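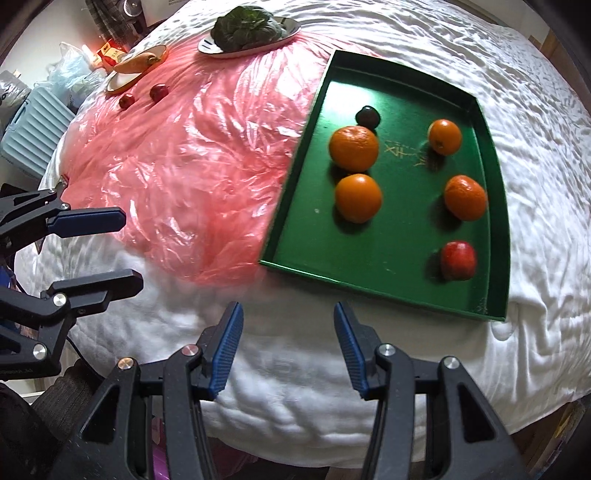

Page 2 of 5

Flarker handheld gripper pair, worth the money?

rurnham_dan
Aug 28, 2023
Bought the two-gripper set for 630 plus shipping. The jaws close evenly and the blue rubber pads hold an orange without slipping. I do fruit on soft surfaces, tray on a duvet mostly, and that's where cheap pads usually fail for me. The trigger is stiffer than I'd like.

Kaiwen Liao
Same set here. The pads are good. The cable is too springy and wants to loop out to the side. I taped mine down along the arm.

pivot77
630 is too much for plastic arms. The Kesham pair is 500 and the linkage is metal.

rurnham_dan
Metal is also heavier. I had the Kesham for a month and my wrist was done after an hour. What are you picking up with it?

pivot77
Boxes, mostly. Never tried fruit.

Kaiwen Liao
Then I don't think the two compare. Small round stuff is the hard part. Oranges and apples are easy with the Flarker, but cherry-size fruit on crumpled plastic sheet rolls into the folds and I miss maybe one in four.

gundogdu_fan
Gündoğdu sells narrower pads that fit both brands. They help with small items and are worse on anything big. I'm at 1074 recorded picks on one set and the ridges are still fine.

pivot77
OK, but you shouldn't need third-party pads at that price.

rurnham_dan
Agreed on that. Do the narrow ones need the jaws recalibrated?

gundogdu_fan
Yes. Close them fully, zero it, then open all the way. Takes a minute.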